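Is It Really Waterproof?

Shops love the word "waterproof". You'll see it on tags, on boxes and on signs at the bus stop. Should you believe it? Not straight away.

Cloth is made of threads, and between the threads there are tiny gaps. Rain sneaks through the gaps. Some coats have a coating that makes water roll off in beads, but coatings wear away.

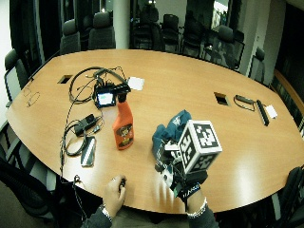
So ask what the tag means. A coat maker in Hikton says its cloth can take 670 minutes of rain. What sort of rain - a drizzle or a downpour? Was the coat new, or had it been washed 31 times? The tag doesn't say.

A fair test uses the same water, the same time and more than one coat. Be suspicious of any test done by the people selling the coat!

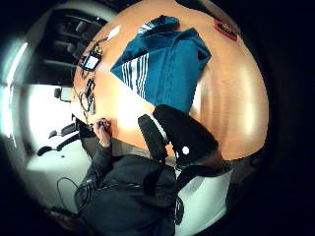 A jacket with white stripes. Colour tells you nothing about keeping dry.

Try a teaspoon of water on your own sleeve and watch it for a while.

Hisley Kids' Science Pages | Contact us | © Hisley | Back to top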